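3. Reach of library podcasts among adult readers of young adult fiction

Podcasts made by public libraries are usually counted by downloads, a figure that says little about whether anyone went on to borrow a book. This section looks at loans at the Dirnton library before and after its show, Lellora, began in January.

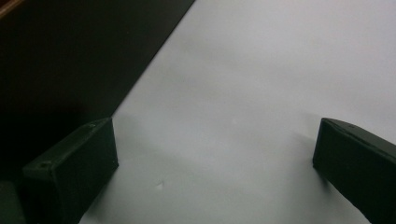
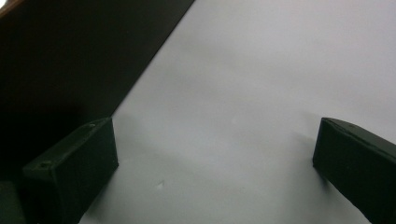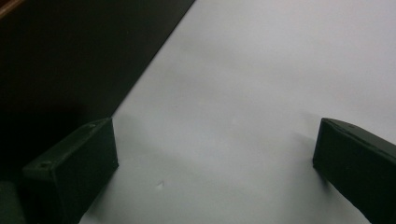 Figure 3. Two dark green gripper fingers over a pale surface, three views.

Khoa Vũ

The show covers one young adult title per episode and runs to 17 episodes in the period studied. Loan records were taken from the library's catalog system, Gritovon, up to November 27, 2020. Only loans to cardholders over the age of 18 were kept. Renewals were left out, as were books sent to other libraries.

Adult cardholders made 2,000 loans of young adult fiction in the comparison period and 3,000 in the period of the show. The rise was not even across titles. Books discussed in an episode gained the most in the two weeks after release and then fell back, though most stayed above their earlier level. Sequels to those books also gained, with a longer delay. Titles by the same author outside the series showed little change.

We also sent a short survey to adult borrowers and received 80 replies. Most who had heard the show said they found it through the library's own website. Several said they already knew the book and wanted to hear it talked about, so some of the loans may be rereading.

Two limits should be noted. Digital loans are held by a separate supplier, Ametepe, and could not be matched to cardholder age. The branch also changed its opening hours during the period, and we could not separate the effect of that change from the effect of the show. Section 4 compares these results with loans of adult fiction over the same months.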